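Flestia moves block packing to robots, keeps its sorters on new jobs

2025-06-03

Flestia, the toy company that makes the Julline line of wooden and painted building blocks, has started moving its set packing from hand work to robot arms. The change affects 26 people who until this spring spent most of each shift picking blocks out of trays, checking them and putting them into boxes.

The company says no one in the packing department has been let go. Most of the 26 have been moved to inspection, repairs and returns, or to a new group that teaches the robots how to handle each set. Three have taken early retirement, which was offered to anyone with enough years on the job.

The arms run on software from Kollix, a supplier that Flestia picked last November after trying out two systems. Managers wanted one that could be taught by the people who already knew the work. Under the setup they chose, a worker guides the arm through a task by hand control, repeats it many times with the blocks in different spots, and marks which tries were good. The software is then trained on those tries and tested before it goes near the packing line.

Ilse Wunderlich runs the teaching group. She packed blocks for eleven years and was a shift lead for four more before that job was folded into the new one.

"I know which pieces slide and which ones tip over," she said. "The arches are the ones that give you trouble, and I could have told them that the first day. I did tell them, and then we spent two weeks finding it out again."

Her group works in a room on the second floor of the Cervantes building, which Flestia leases next to its main plant. Each person there teaches one task at a time. Stacking is taught early, before the arm is asked to fill a tray, as a stack shows right away if a block was set down too hard or too far to one side. The full Julline course covers 991 separate placements, from single cubes up to the large castle set.

A normal day in the room has two long blocks of teaching with a review session between them. In the review, the group goes over the tries that failed and decides which to keep. Some failures are kept on purpose so that the arm can be taught how to recover from a dropped piece.

The pay question took longer to settle than the technical one. Packers were paid a base rate plus a bonus for each finished case. Teaching work has no cases to count, and the first plan would have left several of the fastest packers earning less than before. The final agreement folds each worker's average bonus from last year into the hourly rate and keeps it there. It also sets a cap on how long anyone can be asked to operate an arm without a break, after people in the pilot reported sore shoulders and tired eyes.

"It's easier on the back and harder on the head," Wunderlich said. "With packing, you could talk to the person across from you all day. When you're running the arm you can't really do that. Some people miss it, and I'm one of them."

Two workers asked to go back to packing after the pilot and were allowed to. Hand packing will continue for small orders and for sets with paper or cloth parts, which the arms do not handle well. Flestia expects that work to take up one line out of the present four. 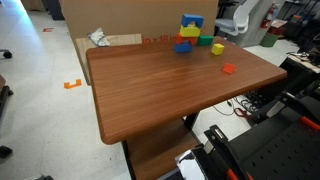 Training new teachers takes three weeks. The first week is mostly safety rules and practice with the controls, and the other two are spent on simple tasks under a more experienced worker. Wunderlich said the people who pick it up quickest are often the ones who were careful packers, including a few who were never among the fastest on the line.

Speed is still a weak point. The arms are slower than a trained packer on nearly every set, and the company does not expect that to change this year. Managers are counting on longer running hours to make up the difference. The first robot line is due to turn out 4000 boxes a week when it reaches full use, on two shifts, with one worker watching the arms and another checking finished boxes.

Those checks will stay in human hands. A missing block is the most common complaint from buyers, and Flestia wants a person to look at every box before it is sealed. Chipped paint is another reason. The arms can be taught to pick up a cube and set it down straight, but the current system does not judge whether a corner is rough or a color is off.

Workers have also asked what happens to the teaching jobs once the arms have learned the whole line. The agreement guarantees the new positions for two years. Flestia adds new sets every season, and each one has to be taught, but the company would not commit to keeping the group at its present size after that period.

Wunderlich said she raised the question herself before accepting the job.

"They gave me a straight answer, that they don't know," she said. "I'd rather hear that. I have people in there in their twenties and I have people close to sixty, and two years means something different to each of them."

The second robot line is planned for November. Workers who want to move into the teaching group before then can sign up with their shift lead, and the company is holding places open for packers ahead of outside applicants. Anyone who signs up gets a half day in the Cervantes building to try the controls before deciding.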